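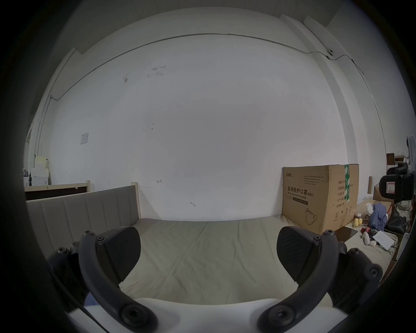
Aiman Osman asked me last Monday whether a student club really needs a press release. Fair question! I said yes, because we've got a competition coming up and I'd like more than our parents to turn up.

**Kinton Robotics Club opens its doors for the Bedroom Round**

So, hello from Kinton. I run the club's grasping group, and this term we're putting everything we have into the Bedroom Round of the Krishnan Cup, a student contest for robots that tidy up. Teams get a bed, a pile of ordinary household stuff and 300 seconds. Soft things are where it all gets hard – a box stays the shape it is, but a cloth goes wherever it fancies, and fitted sheets are a nightmare to plan for.

Our entry is called Fluditz (I lost the vote on the name). It learns from people, so we spend our club evenings working with a two-jawed hand gripper and picking things up the way we'd like the robot to do it. We've recorded 820 goes so far, and 556 of them were good enough to keep. The rest were mostly me, going too fast and squashing things.

There are 30 of us in the club now, from first years who'd never held a hex key to finalists who should be writing their dissertations. You don't need to code to join. If you can fold a towel slowly and do it again, we want you!

The open evening is in December, starting at 6.30 pm in the Brovden Building. Come and have a go with the gripper, meet the team and ask us anything you like about Fluditz. Entry is free, and there'll be biscuits.

**Press and visitors:** please write to Aiman Osman, care of Kinton Robotics Club, Brovden Building. Interviews are welcome any evening except Monday, when we're training.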